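Search this journal
Enter keywords
Last updated: Thursday, 7:40 p.m.
Thursday in March — by Kane Halliday

Sourdough log, week 3. The starter was fed at 6 a.m. with the Wekden whole wheat, then again at noon with white. Volume had doubled by 4 p.m., slower than last week. The kitchen is still cold in the mornings and I have not moved the jar off the windowsill, so the result is no surprise.

Dough for tomorrow: 400 grams of white flour, 300 grams of water, 8 of salt. That is 75 percent hydration before the starter is counted. The last loaf used less water and the crumb was tight along the bottom, with one large tunnel under the crust. I put that down to shaping. Ung says the proof was short. We have agreed to change one variable at a time, and water goes first. 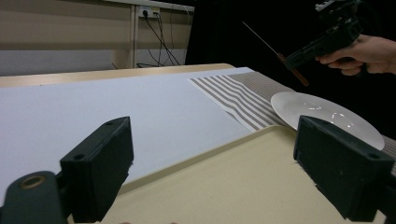
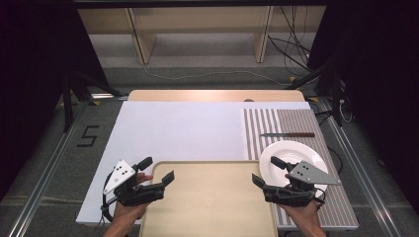
Table with the striped mat, plate and tray.

Oven notes. The dial reads high. The Saretti thermometer on the middle rack showed a steady error of about 70 degrees, so I now set the dial higher and wait for the rack reading to settle before loading. Preheat with the pot inside took 50 minutes. Lid comes off at 25.

Ordered a second bag of flour from Ferkosari. Their site lists protein content by batch, and the Wekden bag does not give it at all.

Folds done at 5:00, 5:30 and 6:00. The dough was slack after the first and held its shape after the third. It went into the refrigerator at 7:15 under a damp cloth — the bowl cover has split again. Bake at 8 tomorrow. Buy rice flour.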